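Two open fingers and a toy: talking grasping with Rahel Eberhard
Apr 13, 2018

I caught Rahel Eberhard between runs, which is the only time you can catch her. She had a mug in one hand and a plastic toy in the other, and she kept waving the toy at me to make her points (I never did get a good look at it).

Her project is called Grultis, and the idea is simple enough that I got it on the second try. Most of the grasping work I've read about uses a camera looking down from above. Rahel's group took that one away and kept only the small one at the wrist, so the robot decides where to go next from whatever it sees past its own fingers.

"People feel sorry for it," she told me. "They say it must be like picking up your keys while looking through a straw. Well, sure! But the straw moves. If you don't like what you see, go look from somewhere else."

So that's the method. Before it closes, the gripper is allowed a little wandering. It can back off, shift sideways, come in lower, and it gets scored on the grasp at the end and on nothing in between. They ran 2000 tries with 17 toys, and the part she's happiest with is the stuff lying on its side.

"A figure standing up is easy, it has a waist," she said. "Tip it over and now you've got ears and feet going everywhere, and it's shiny, and the floor has a pattern. We used to lose those all the time. With the wandering we lose far fewer."

I asked about that floor. She laughed and said plain gray made everything look better than it was, so they went for a marble pattern, veins all over. The older Honcombe code, which they still run for comparison, took the veins for edges of things and happily grabbed at them.

What still goes wrong? "Walls," she said, before I'd finished asking. If a toy is right up against one, the fingers won't fit behind it, and the arm will dither for ages. They cut it off after 9 looks now. She'd like to let it nudge the toy out first, and there's a student starting on that in August.

Then something beeped, she put down the mug, and off she went. I got the toy, for a minute anyway.

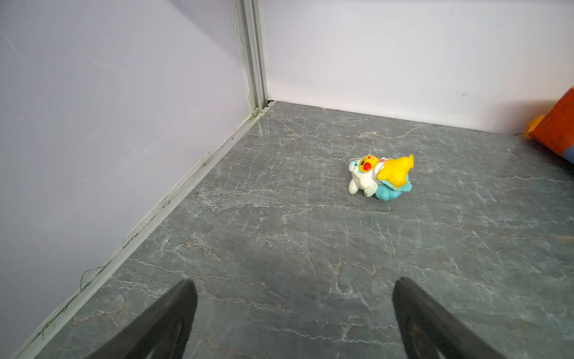 Usthorpe Robot Grasping Group
The group has an open lab every Friday, and a visit takes 30 minutes. Ask for Rahel at the front desk. Next time I'll be talking to the Farías people down the hall about sorting.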